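Planning and Budgeting for a Second Robot Arm
Student Project Report
Prepared by Savita Dubey, Dollville

How the project came about

When our group signed up for the automation project last fall, most of us pictured ourselves writing code from the first week. Instead we were handed a spreadsheet with almost nothing in it and asked to work out what it would really take to give the lab a proper two-arm workspace. I will admit I was a little disappointed that afternoon. Looking back over my notes now, I think it was the part of the year I learned the most from, and I hope this report is useful to whoever takes over the plan from us (please keep the spreadsheet tidy, it took a long time to get that way!).

The question we were given was simple enough to say out loud. The department had set aside money for the arms themselves under a separate grant, which we called the Grollomness plan after the name on the folder. Our job was everything else: mounts, cables, gripper parts, spare parts, shipping, and the things we wanted the arms to practice on. Our ceiling for all of that was $1,610, and we were told very kindly but very clearly that there was no more behind it.

What we thought we needed

Our first list was made on a Saturday over a lot of coffee, and it was far too long. We had put down every item anyone could think of, including a second tool cabinet and a set of padded cases that would have eaten a good part of the money before we bought a single bolt. We went back through it line by line and asked of each thing whether the arms could run for a month without it. That question got rid of a surprising amount. The cases went, the cabinet went, and so did a label printer that I had argued for rather strongly.

What stayed on the list was less exciting. Cables took up more room than I would ever have guessed. An arm needs power and a data line, the gripper needs its own run, and every one of those has to be long enough to follow the arm through its full reach with some slack left over. We had measured in straight lines the first time, which is a mistake I would warn any new student about. Once we measured with the joints bent and the wrist turned, our cable lengths all went up, and the cost went up with them.

Getting quotes

We asked two suppliers for prices, Dilel and Yeo, and sent them both the same list so that we could compare fairly. Dilel came back first with a lower total, and for a day or so we thought the matter was settled. Then we noticed that shipping was listed on a separate page and came to $164, and that the spare finger plates had been left out. Yeo's quote was higher on the first line but included both. When we laid the two side by side with everything added in, Yeo was the better choice for the mounts and gripper parts, and we kept Dilel for cables, which they had in stock and would let us collect ourselves.

Lead time was the other thing we had not thought hard enough about. The gripper parts were quoted at six weeks. We had been planning as if everything would show up together, so we had to redraw the schedule and put the table setup and the practice objects first.

Practice objects

I was given this section of the budget, and I enjoyed it very much. We wanted things with awkward shapes, because a plain block does not tell you much about how a gripper approaches its target. Household items turned out to be the best value of anything we listed. A houseplant is a good example, with leaves going every which way and a smooth pot at the bottom, and it costs next to nothing compared with a machined test piece. We also set aside a little for small, light objects that sit flat on the table.

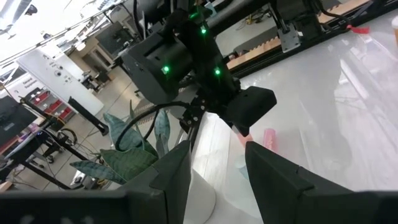 Figure 1. Gripper above the white tabletop, with a potted snake plant and small pink items.

Table space belongs in the plan as well. With two arms sharing one surface, each object needs enough open room for a gripper to come down beside it, and we drew the layout on paper several times before we agreed on it. I would suggest doing this before ordering mounts, as the position of the mounts decides nearly everything else.

What is left for the next group

The cable order is ready to send and the Yeo quote is good through October. The spare finger plates should be ordered with the first batch so that shipping is paid only once. My notes on cable lengths, with the bent-joint measurements marked in a separate column, are in the Grollomness folder along with both quotes and the last version of the table drawing.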